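Print this page | E-mail this page
Reading time: 2 min

Automation for Technicians -- notes, session 7
Visit to the Vombridge demo floor, Thu 5 June

Host: Valeriano Peñalver. Talked fast, took questions the whole way through, so these are in the order he said things, not in a good order. Fix your own copies.

Topic -- robotic disassembly and rebuild of used desktop PCs. Why PCs? Cheap, lots of them, every one a bit different. Screws, latches, clips, soft cables, all in one box. Welding cell never sees half of that.

Parts of the job, his list:
- side panel off (done by hand at Vombridge for now)
- drive out, caddy and all
- expansion card
- memory
- CPU -- open the retention bracket first, lift straight up, no sliding
- then everything back in, reverse order

Rebuild is the harder half. Taking out = one grip and a pull. Putting in = alignment AND force. Memory is the worst, has to go in square, and too much push flexes the board. Q from the back: why not just push harder and watch the force reading? A: they do watch it, but a good seat and a jammed module look alike for the first part of the curve. Compare with our March lab, same problem with the connectors.

Cables. He spent a long time on this. Arm planning treats the case as a fixed shape, cables are not a fixed shape. Anything that hangs over the slot or socket has to be seen again before each move. Don't trust the last picture.

Fixturing -- write this down, will come up again. Removed parts go in a printed tray with a pocket per part. The part stands the way it will be picked up next, so no regrasp. A pocket that is empty tells you the step isnt done. Gotirska (the tray project) has all the drawings, ask me for the link.
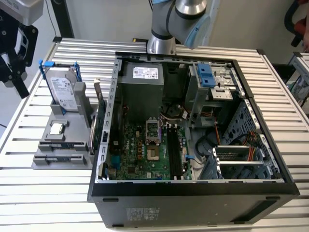

Fig. 1. Tower on its side, CPU socket open. Tray at left with hard drive in blue caddy, expansion card and CPU.

Look at the two long slots in the tray, those are sized for memory modules. Blue tabs on the caddy stand up clear of the drive. Compare how little room there is round the sockt with the wires above it.

Numbers from the handout: 176 full runs logged so far, 336 single-part trials. Next target 100 runs on the Giltent cell, same tray, different arm. Hallgrímsson cell is not open to visitors yet.

For next time: one page, pick any one step from the list, say what the gripper has to feel and what the camera has to see befor it moves. Sketch your tray pocket. Bring it on paper.

Print | E-mail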